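Home Shop Kits Spares Contact

Durnus hand-held gripper kit

I built the first Durnus on my kitchen bench and I'm still chuffed with it! You get the white printed body, both jaws, finger plates and a marker sheet to stick on yourself (go slow, bubbles are a pain). Opens to 60 mm, weighs 400 g without the camera. Colour is white only for now - grey comes in March. Shared workshops, ask me about spare fingers.

$40 deposit, balance when it ships.

Ecaterina Munteanu, Ursu Workshop | Contact | Back to top 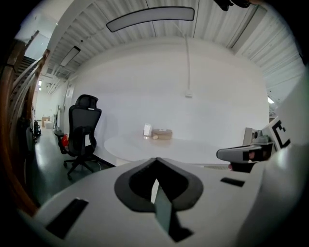
Durnus from the camera's side, chair and round table behind.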